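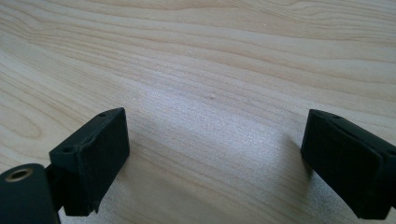 Why does a solid wood top need room to move when it already has a finish on it?

A finish slows the exchange of moisture between the wood and the air but does not stop it, so over a season the boards still get wider and narrower.

I get this question by email more than any other, usually from someone who has just screwed a top down tight to its aprons and then read something alarming. What follows is what I know, plus the measurements from my own desk.

Wood takes up water vapor from the air until it reaches a balance with the humidity around it. The water is held in the cell walls, the walls swell, and the board grows. When the air dries out the process runs backward. Temperature has very little to do with it directly. A cold room and a warm room at the same relative humidity leave a board at nearly the same size, and the reason tops shrink in winter is that heated air indoors is dry air.

The movement depends on direction. Along the grain it is so small that a furniture maker can ignore it. Across the grain it is large enough to break things. Across the grain there are two further cases: tangential, following the growth rings, and radial, from the center of the tree toward the bark. Tangential movement is the greater of the two, close to double in a lot of species. A flat-sawn board, with the ovals and arches on its face, moves mostly tangentially across its width. A quarter-sawn board, with straight lines on its face, moves mostly radially. That is the practical case for paying the quarter-sawn price, apart from looks.

My desk top is flat-sawn hard maple, glued up from five boards I bought at Azevedo, which is the yard on the far side of the rail line and closes earlier than its sign says. I measured it at the same two pencil marks on the underside. At its widest, late in the summer, it was 553 mm front to back. At its narrowest, in January, it had lost 7 mm. The published shrinkage coefficients for hard maple put that at a moisture change of a bit under four percentage points, which is believable for a house with forced-air heat and no humidifier.

Seven millimeters doesn't sound like much until you consider that the aprons under the top have their grain running the other way at each end. Those end aprons do not change length. The top wants to shrink across them and they refuse. If the screws are tight in plain round holes, the load goes into the top, and the top either splits at a weak spot, opens at a glue line, or bows. My first table did the second. The crack ran in from one end, and it closed up again in the spring, which made me think I had imagined it.

Fastening

Several methods work. The idea in each is to hold the top down firmly while leaving it free to slide across the grain.

Slotted screw holes. Drill through the apron or a cleat, elongate the hole across the grain of the top, and use a pan head screw with a washer. Cheap, and easy to get wrong if you cut the slot in the wrong direction. I have done that. Mark the direction of the grain on the cleat with an arrow before you take it to the drill press.

Wooden buttons. A small block with a tongue that rides in a groove or mortise in the apron. On the end aprons the tongue slides along the groove. On the long aprons it slides in and out, so leave a gap at the shoulder. How big a gap depends on the season you are building in. In a dry month the top is near its narrowest and has nearly all its growth still to come, and in a humid month the reverse holds.

Figure-eight fasteners. A flat metal plate with two holes, one screw into the apron and one into the top. It pivots a little. The recess in the apron has to be opened up at the sides or the plate cannot turn, and then it is just a stiff bracket. I used eight of the Treso ones on this desk. The screws in the package were too long for the top, so I replaced them with shorter ones from the drawer.

You can choose where the movement goes. If you fix the top at the center of each end apron with a plain hole, it grows equally to the front and the back. If you fix it at the front edge, all of it shows up at the back. For a desk against a wall I prefer the second, since the front overhang stays constant and the drawer fronts keep their relation to it. The penalty is that the rear fasteners have to allow for the full amount. Buttons or slots are better than figure-eights there – the plates don't have the travel.

The finish

I use Ristlow hard oil, which is thinner than it used to be. As a moisture barrier an oil finish is poor. A film finish such as varnish is better, and shellac is better than most people expect. None of them is a seal. A good film turns a fast response into a slow one, so a humid weekend does nothing and a humid summer does nearly everything it would have done anyway.

Finish both faces. The standard argument is that a top finished on one side only will exchange moisture faster through the other and cup. I have seen people dispute this and show flat tables with bare undersides, and I believe them. Old furniture is full of bare undersides. But those tops were held flat by their bases and had already settled down. On a new glue-up I put the same number of coats on the bottom and don't think about it further.

While a top is in progress, keep it on edge or on stickers so air reaches both sides. One face down on a bench overnight will cup it. This catches everyone once. If it happens, turn the panel over, leave it on stickers, and wait before you plane anything. Planing a temporary cup gives you a permanent one in the other direction.

Measuring

My neighbor Osvaldo Damasceno owns a pin-type moisture meter and let me use it on the boards before glue-up. It disagreed with itself from one end of a board to the other, and I would trust it for comparisons between boards more than for an absolute number. If all the boards read alike and have been in the room for a few weeks, that is good enough.

For humidity I have a Nasura hygrometer on the shelf over the desk. I checked it with the salt method: a bottle cap of table salt, wetted to a slush, closed up in a freezer bag with the instrument overnight. The air in the bag should settle at 75 percent. Mine read 5 points high, so I subtract 5. It has no adjustment screw, and I wrote the correction on a piece of tape.

Breadboard ends

Three people asked about these after the last post. The same rule applies. The end piece has its grain running across the panel, so it keeps its length while the panel changes width. Glue the center tenon only, and pin the outer ones through slots. The ends will be flush with the panel edges for a few weeks a year and proud or shy of them the rest of the time. I find this annoying enough that I leave them off. If you need the panel kept flat, a batten underneath with slotted holes does the same job and you can't see it.

Next post will be on the drawer runners, which stick.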